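# Dolik round table goes on show at the Berka hall in August

Histska is bringing its new round glass table, the Dolik, to the Berka hall this August, and we can't wait for people to pull up a chair. The table has been a year in the making, and it's the first piece we have designed for small dining rooms where every foot of floor counts.

The idea was simple: a tabletop you can see straight through, so that a good rug stays part of the room. A round top also means no corners to bump on the way to the kitchen, and it's easy to squeeze in one more guest.

"I grew up in an apartment where the table filled the whole room," says designer Fidelina Taipe. "I wanted one that lets the floor show – and I wanted it to look good with dinner on it, too!"

The Dolik will sell for $899, with delivery included inside the city. The first run is 700 tables, and orders open at the show on Monday at 8 a.m. The rug maker Kettunen is joining us with its round floor rugs in soft grays and sand colors, and visitors are welcome to take their shoes off and try them.

We'll be setting the tables with fruit and plain cream plates all week. Glass is wonderful with strong colors, and a ripe pineapple does more for a table than most centerpieces we've tried.

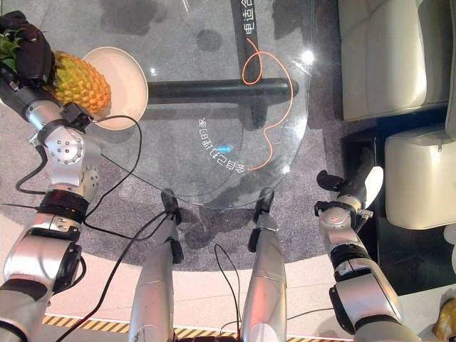 Care is easy as well. A soft cloth and a little warm water will take off fingerprints, and felt pads for plates and bowls come in the box. Taipe will be at the stand every afternoon to talk about sizes, chairs and rugs – bring your floor plan if you have one.

Entry is free. The hall has room for 3000 visitors a day, and there is step-free access from the main street.

Press contact: Histska press desk, Berka hall, main entrance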